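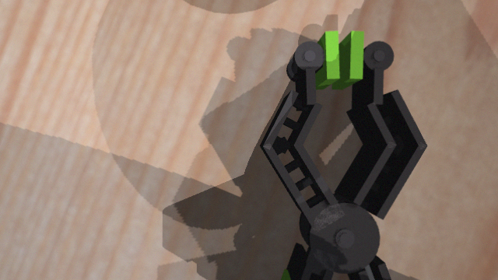
Work on the Cliton workshop building continued through March, and most of the grant money for this period went into the floor and the benches. The old floor in the main room was taken up in two stages so the evening classes could carry on in the back. Under it we found two rotten joists near the street door, and both were replaced. We also settled the finish for the new bench tops. The members had been split between a dark stain and clear oil, and in the end they voted for something pale with the grain left showing. The same finish will go on the shelves when they are built.

## Money

We spent 3,815 dollars in this period. The largest part was lumber and joist repair, followed by the electrician's first bill. The lumber came from Bireser, who held their January price for us although we ordered late. The joists were not in the budget. We covered them by putting off the new sign, and we would like your agreement to leave the sign until next year.

There is still 700 dollars in the tools line. We plan to spend it on clamps and a second drill press, secondhand if a decent one comes up.

## Classes

Evening classes ran in all but one week, when the water was off. The beginners' woodworking class is full at 20 places and has a short waiting list. Chair repair has been slower. It started with a good group, but attendance dropped after the first month, and people told us that 6 p.m. is too early for anyone coming in from Stimville. We are moving it to 7 p.m. in April and will report on whether that helps.

The Saturday-style open workshop promised in our application has not started. It needs the dust extraction finished first - we don't want several saws running at once without it.

## Problems

The extraction unit from Monti arrived with the wrong fittings. They have agreed to swap them, but the new parts are now expected in May, five weeks behind our plan. Wiring on that side of the room is waiting on the same parts.

The loading door still sticks in damp weather. We planed the bottom edge once and it needs doing again.

## Next period

- Fit the extraction unit and finish the wiring
- Build shelves along the north wall
- Oil the remaining bench tops
- Start the open workshop, one day a month at first

We expect to ask for the second payment of 1,000 dollars once the extraction unit has been inspected. Receipts for everything above are in the attached folder, apart from the electrician's, which we will send when it reaches us.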